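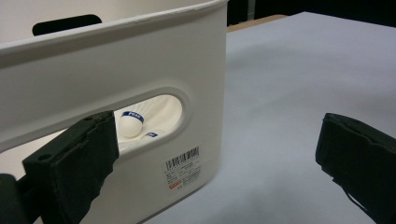
Low starts and side approaches: Hurnevach progress report to Damix

19/11/2023

Hello again to everyone at Damix. I promised a shorter report this time and then we got a result, so it's going to be a bit longer than I promised. Sorry! The budget sheet went to you separately and there's nothing odd in it, so I'll stick to the work.

Where we left off

In the last report I was grumbling about the shuttlecock task. The arm has to get a shuttlecock out of a storage bin and set it on the table feathers up, without crushing the skirt. Simple for a person. Our policy at that point was trained on 2000 demonstrations, all recorded with the Thevar hand-held gripper, and it did well as long as the arm began high up over the open top of the bin and looked straight down into it. Move the start position down and off to one side and it fell apart. It would push forward into the bin wall, or hover, or drift off toward the far side of the table as if it had lost interest.

My guess back then was that we needed more of the same data. I asked you for extra collection hours on the strength of that guess, and you said yes, and I'm glad you did, but the guess was wrong. More of the same didn't help. We added a good chunk of new high-start recordings over the summer and the low-start numbers stayed flat.

What Yulan noticed

Yulan Lü was going through failed runs frame by frame (she's far more patient than I am) and saw that nearly all the bad ones began with a view the policy had almost never met in training. From low and close in, the camera on the gripper gets a big stretch of white side wall, some tabletop, and very little else. You can't see down into the bin at all. What you can often see is the oval hand hole, and through it part of what's inside. With the white bins and the PEAK shuttlecocks, the blue band around the base is the strongest bit of color in the whole view, and it's right there in the hole.

So the policy sees a shuttlecock dead ahead and goes for it. Straight at the wall. From its point of view that's quite sensible – in every demonstration it had learned from, if you could see the shuttlecock there was nothing between you and it.

That changed what we thought the problem was. We'd been treating it as a grasping problem and fiddling with finger closing speed. It's an approach problem. The policy has to learn that a target seen through an opening means go up, over the rim, and then down.

The new collection method

We've been calling it scatter-start, which isn't a great name but it stuck. The person collecting no longer begins each recording from the same hover point. They get a start card from a shuffled deck, and the card gives a height, a side of the bin and a rough angle. They put the gripper there, hold still for a moment, start the recording, and then do the task in whatever way feels natural. A good share of the deck is low starts beside the wall, and a few are nasty, with the hand hole directly between the fingers.

Two rules took us a while to settle on:

The collector has to pause at the start pose. Early on people were already rising as they hit record, and the first second of data (the part we cared about most) was a blur of wall going by.

The bin gets turned between recordings. If it doesn't, the barcode label ends up in the same corner of the view every time and the policy starts using it as a landmark. We found this out by covering the label with white tape in one test and watching everything go sideways. Now the label shows up in all sorts of places and sometimes not at all, and the trouble has gone away.

We also stopped throwing out demonstrations where the collector bumped the rim on the way over. I'd been tossing those as sloppy. Yulan argued they showed recovery, we kept them in for one training run, and the arm got noticeably better at backing off after a touch. I've been told I owe her lunch.

Results

The main comparison is between the old policy, trained on the full 2000 high-start demonstrations, and a new one trained from scratch on 700 scatter-start demonstrations. Same bin type, same network, same training settings. We ran 21 low-start trials for each, with start poses chosen ahead of time and used for both.

The old policy finished three of its 21. The new one finished all but three.

I had to read that twice, and then we reran the old one to make sure we hadn't loaded the wrong weights. We hadn't. On high starts the two policies are close enough that I wouldn't claim a difference either way.

Of the new policy's failures, one was a dropped shuttlecock, one was a bent feather (we count that as a failure even if the placement is fine), and one was the old habit of driving at the wall through the hand hole. So the habit isn't gone. It's a lot rarer.

Some caution, because I know this report gets passed around. It's one task and one kind of bin. The trials were all done on our bench, with the pale tabletop and the overhead lights, and I don't know yet how much of the gain carries over to a cluttered table or a darker room. We also haven't tried a bin with no hand hole, where a low start would show nothing but wall. I suspect that's harder, since there's no hint of where the target might be.

Things that went less well

The Clostex logging software ate part of a collection day. It was writing the video and the finger positions with clocks that drifted apart, and we didn't spot it until training time. We could line some of it up again by hand, using the moment the fingers closed, but the rest had to go. There's now a sync check that runs after every recording and beeps at you if it's unhappy. Everyone hates the beep. It stays.

The finger pads are wearing too. The edges fray with all the rubbing against rims, and I'd like to know whether a worn pad grips feathers differently from a fresh one before we collect much more. That's on my list and I haven't started it.

And the start cards slow people down. A scatter-start recording takes longer than a fixed-start one, with the bin turning and the pausing. Given how many fewer we seem to need I think it's a good trade, but if you're comparing demonstrations per hour with the last report, the figure has dropped and I wanted you to hear why from me.

What's next

Bins without hand holes, then bins with other things in them besides shuttlecocks. After that I'd like to find out how small the scatter-start set can get before it stops working. We'll train on smaller and smaller slices of what we've got, so it costs computer time and no extra collecting.

Yulan is writing up the start-card method on its own so other groups can use it, deck and all. She hopes to have a draft by February and would love comments from your side before it goes anywhere. I'll send the failed-run videos with it. They're more useful than the good ones.

No change to the spending plan, apart from a request to move a little from travel to replacement pads. I'll write to you properly about that.

Comments

benchnotes
Really nice write-up. Did you try giving the policy a second camera before changing the data? That was our fix for a similar wall problem, though it was a pain to calibrate.

Hurnevach team
We talked about it! We wanted to keep the gripper light and leave it at one camera, so we never tested it side by side. I'd be curious how yours did on low starts.

m.t.
The label thing happened to us with a sticker on a drawer. Took us weeks to find. Turning the bin is a much cheaper fix than what we did.

pel_k
Will the card deck be printable?

Hurnevach team
Yes, Yulan has it as a plain sheet you can cut up.

Search reports
Enter keyword Go

Related reports
Thevar gripper: notes on finger wear and cleaning
Checking clock drift in Clostex recordings
Hurnevach progress report: high-start shuttlecock trials
Damix funded projects: how to send in your report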